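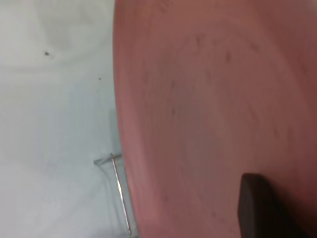 Flindix Issues Field Notice on Grip Force Fault in Plollel Plate-Handling Software

Press release | April | By Glória Gouveia, Flindix Product Safety
Share 11 Comments 0
Search news and notices Enter keyword Go

BRORNHAM -- Flindix has issued a field notice to all operators of the Plollel plate-handling package after a fault was confirmed in the way the software restores its grip force limit. Under certain conditions the gripper can close at the factory default force in place of the lower value set by the operator. The fault can result in chipped or broken tableware and presents a pinch hazard to anyone working within reach of the gripper.

No injuries have been reported. Operators are asked to apply the interim measures below and to install the corrected software, Plollel controller update 11, before returning affected cells to unattended work.

Description of the fault

Plollel is used to pick up, turn and set down round plates and shallow dishes, including plates held on edge in a stand. The operator enters a grip force limit for each item type. For thin-rimmed plates Flindix recommends a limit well below the factory default of 90 newtons.

When a protective stop is triggered while the gripper fingers are already moving, the controller saves the arm position and the task step. It does not save the grip force limit. If the stop is cleared within 60 seconds, the limit is still held in memory and work resumes normally. If the stop lasts longer, the memory is released and the controller reads the factory default on restart. The operator display continues to show the value that was entered, so the change cannot be detected from the screen.

The fault was first recorded at the Flindix test laboratory in Brornham, where a plate cracked at the rim during a resumed pick. The log showed a closing force far above the setting. The same behavior was then reproduced on a second cell running the same release.

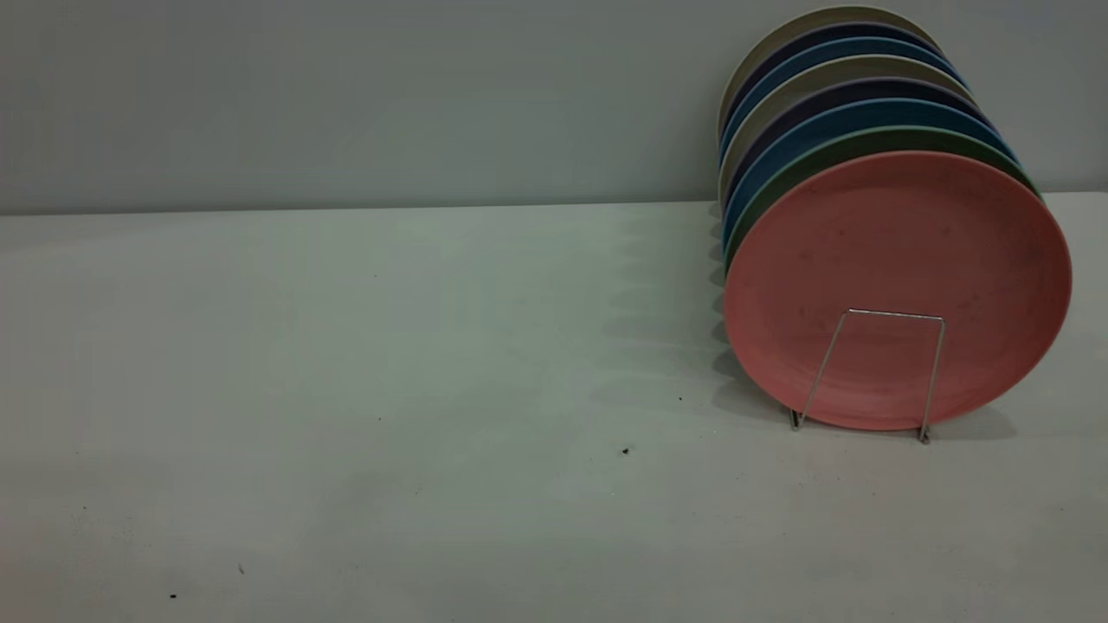
Round plates on edge behind a wire stand, Brornham. Photo: Flindix

Plates stored on edge need particular care. The exposed part of each rim is narrow where plates overlap, and the finger has to come in close to both the plate face and the stand. A resumed pick at default force can push the front plate against those behind it, or shift the stand. Both outcomes were produced in laboratory trials with the fault present.

Affected equipment

The notice applies to Plollel controller updates 8, 9 and 10 when used with the two-finger Vieira gripper. Earlier updates store the force limit in a different location and are not affected. Cells fitted with a Vieira suction head are also outside the notice, as the force limit is not used in that configuration.

The update number appears on the controller start screen and in the header line of every log file.

Interim measures

Until update 11 is installed, operators should take the following steps after any protective stop:

1. Keep hands clear of the gripper until the arm has returned to its home position.
2. Cancel the interrupted task. Do not press Resume.
3. Re-enter the grip force limit for the item type and confirm it, even if the displayed value looks correct.
4. Run one closing cycle on the force gauge supplied with the cell.
5. Restart the task from the first step.

If a plate is still held when the stop occurs, use the manual release lever on the gripper body. Support the plate with a gloved hand before moving the lever.

Sites that have had a plate break during a resumed task should keep the log file and send it to Flindix with the service request. Fragments should be cleared from the table and finger pads before the next cycle.

Corrective action

Update 11 writes the grip force limit to permanent storage at the start of each task and compares it with the active value before every closing movement. If the two values differ, the gripper stays open and the display shows a fault code. The update was run through 300 forced stops at Brornham with no mismatch between the entered and applied force.

"The displayed value and the applied value came from two different places in the code," said Glória Gouveia of Flindix. "That was a design error on our side, and our review should have found it. Both are now read from the same record."

The update is free of charge and can be installed from the service menu. The arm must be at home and the gripper empty during installation. Force gauges should be checked against the calibration sheet afterward.

Flindix has also added stops during finger movement to the standard release test for all Vieira grippers -- previously the test covered only stops during arm travel.

Contact

Operators should send questions to the Flindix service desk, quoting the cell serial number and the installed update. Press inquiries: Glória Gouveia, Flindix Product Safety, Brornham.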